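How I write house rules for grasping demos (and get people to follow them)

Posted 29/10/2021 by Wilma Rankin

I get asked for our rule sheet a lot, so I'm finally putting the whole thing up with my notes. We call the project Tiko. We collect grasping demos with hand-held grippers in ordinary rooms, the kind with fridges and shelves and too much stuff in them, and the rule sheet is one page taped inside the lid of the gear box. The first version was eleven pages. You can guess how many people read that one.

You'll need a gripper you've already calibrated, a few household objects, a printer, and one person who has never done this before. That last one matters more than the printer!

Step 1. Walk the room before you write a word

Go in with the gripper switched off and just look. Where would somebody trip? What's glass? What hangs down? I write all of it on a scrap of paper and then cross out everything I'm being fussy about. Whatever's left goes at the top of the sheet under "Before you start."

Step 2. Set the grip rules

My favorite part, and the one I've rewritten most. Ours go like this:

Close on the object slowly. Stop squeezing when the pads have hold of it.
Both fingers touch, or it doesn't count as a grasp.
Keep upright things upright, caps on.
Never grab by the cap.
If it slips, finish the motion and mark the take as a slip. Don't delete it.

That last rule started a long argument with Craig Laing, who wanted slips thrown out. I get it, they're ugly. But if everybody bins their own mistakes you end up with a pile of perfect takes and no idea how often things go wrong. We had 879 takes from April with not a single slip marked, and I just didn't believe it. So now they stay in, with a tag, and whoever trains on the data can filter them out later.

Bottles are where I start new people. They're tall, they're easy to get a finger on either side of, and a bad grip tends to show up quickly.

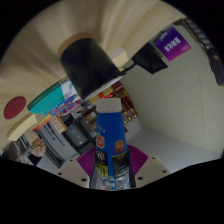

Bottle held upright between the two ribbed pads, white cap on and clear of the fingers.

When you're coaching someone, check the pads first and the wrist second. Beginners stare at the object and forget their own arm, and then they wonder why everything comes in at a slant. I say "pads, wrist, go" out loud until they're sick of me.

Step 3. Decide what counts as a finished take

Write this down even if it feels silly. For us a take starts with the fingers open and ends with the fingers open and the object standing on something flat. Hertta Harju added the bit about "something flat" after we got a whole batch that ended in midair (sorry, Hertta, those were mine).

Also pick a limit for retries. Ours is 6 in a row on the same object, then you swap to a different one. Tired hands make weird data, and they drop things too.

Step 4. Privacy and permission

Don't skip this because it's boring. Get a yes from whoever runs the place, in writing, before any recording. Put away mail, prescriptions, family photos and anything with a name or address on it. If a person walks in, stop, tell them what you're doing and ask. If they say no, wipe that take and write "removed on request" in the log so the numbering still makes sense.

Step 5. Test the sheet on your new person

Hand it over, say nothing, and watch. Brahim Mahrous was our tester, and he got stuck on the word "neutral," which I'd used in two rules without saying what I meant. I changed it to "fingers open, gripper level" and he was off!

Fix whatever they trip over, print it again, and put a version number in the corner. Old copies go in the recycling the same day. We once had two versions going around at once and I spent an entire afternoon working out who had followed which.

If your gripper has soft pads, add a line about wiping them down between objects. I left it off our sheet for months and it's going in the next version.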